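Thread, because I've had this argument in my head since April and would like it out of there.

1/ The funeral home offered us an online memorial page. The page runs on a service called Zindier. It was in the package, between the guest book and the thank-you cards, and the guest book is paper and cost extra.

2/ My aunt died at 80. She wrote letters by hand and she hung up on voicemail. I mention this so you understand who the page was for. It wasn't for her.

3/ First thing that happens on a Zindier page: it asks you to "light a candle." It's a button. You press it and a small flame wiggles next to your name. The basic flame is free and goes out after a month. The one that stays lit is a paid upgrade.

4/ I'm told people find this comforting. Maybe they do. I pressed the free one and felt like I'd liked a restaurant.

5/ Then the prompts. "Share a favorite memory." "What three words describe her?" I sat in front of three empty boxes for a good while. My cousin put kind, caring, loving. So did four other people, because once you type K the box suggests it.

6/ She was kind, sure. She was also stubborn, cheap about stamps, and rude to anyone who walked slowly in a grocery store. None of that comes up when you type the first letter.

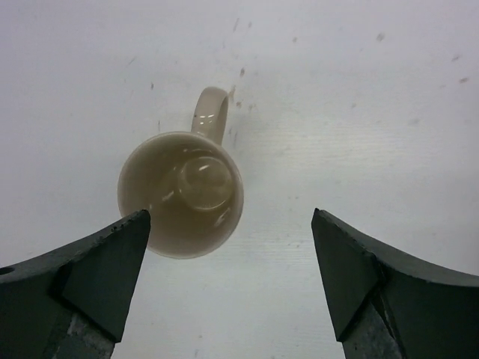
7/ What I'd rather have: the story about the bus. She missed the last one home from Naciri, where she worked in the office for years, and walked the whole way in dress shoes sooner than call my uncle and admit he was right about the schedule. She told it every Thanksgiving and it got longer.

8/ I tried to post the bus story. There's a limit of 200 characters unless the family "unlocks extended tributes." The family is me and my mother. We did not unlock.

9/ So I cut it down. "Walked home from work once out of spite." My mother asked me to take it off because it sounded mean. She's right, it does at that length. At full length it's the fondest thing I know about her.

10/ A word about the emails. Everyone who leaves a message gets added to a list. I know this because a neighbor asked me why she was getting reminders on my aunt's birthday with a coupon for flowers from some outfit called Clondis. I had no answer for her. I hadn't agreed to it that I could find, though I'm sure it's in there.

11/ And the page expires. Five years, which they write as "1,825 days of remembrance" in the brochure. I guess it sounds like more. After that you renew or it comes down, messages and all.

12/ I asked the funeral home if I could download what people wrote. They said to ask Zindier. Zindier's help page said to ask the funeral home. I copied it all by hand into a document on May 3, 2024, and it took most of an evening, so don't tell me it can't be done.

13/ To be fair, since somebody is going to say it: two messages on there I would not have gotten any other way. One was from a woman who sat next to her in a typing class when they were both nineteen. She'd seen the notice through a relative. She wrote that my aunt used to do both their homework assignments and then complain about it. I've read that one a lot.

14/ So the page did one thing well, which was let a stranger find us. A notice in the paper with a mailing address would have done it too, but would she have written? I don't know. I'd like to say yes.

15/ Somebody at work suggested Nondari instead, which lets you upload recordings and builds some kind of "life story" out of them. I looked. The sample story said the man "touched many lives and loved nature." I closed the tab.

16/ I don't think the people who make these things are wicked. I think they've got a form to fill and every dead person has to fit in it, and the ones who were a little difficult come out sounding like everyone else.

17/ If you're in the middle of this right now, some practical stuff. Ask who owns the messages before you share the link. Ask what happens when the page runs out. Untick the boxes. And buy the paper guest book even though the price is silly, we filled most of ours and people wrote right up the sides.

18/ The bus story, full version, is four pages so far. My mother is correcting it. She says the shoes were navy and that I have the wrong street.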